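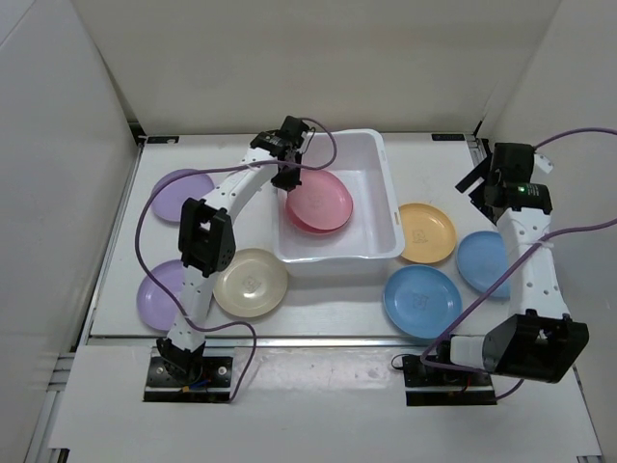 Idun Vik wrote in to object to my last column, the one about selection for the distance squad. Her point was that a runner who wins the trial should go, full stop, and that anything else is a selector's opinion dressed up as policy. I've had a month to think about it and I still disagree, though less than I did.

The trial at Milmont is a single race, held in December, in heat that the overseas meets won't have. Two of the last four winners were injured by the time the team left. One of them had been carrying a sore Achilles since October and told no one, and you can see why. If everything hangs on one race, you run it on whatever legs you've got.

I'd count the best two results from a season of five meets, with the trial as one of them. The Karaki club has picked its relay runners this way for years and there are fewer arguments there than anywhere I know. An athlete can have a cold or a bad night's sleep and still make the team.

Vik is right about one thing. The current rules let selectors keep a discretionary place and give no reasons for how they fill it. That should go. Publish the points, publish the cut-off, and let people do the sums at home.

It would cost more, mostly in travel for athletes outside the city. The state body could pay for that before it spends another dollar on new tracksuits.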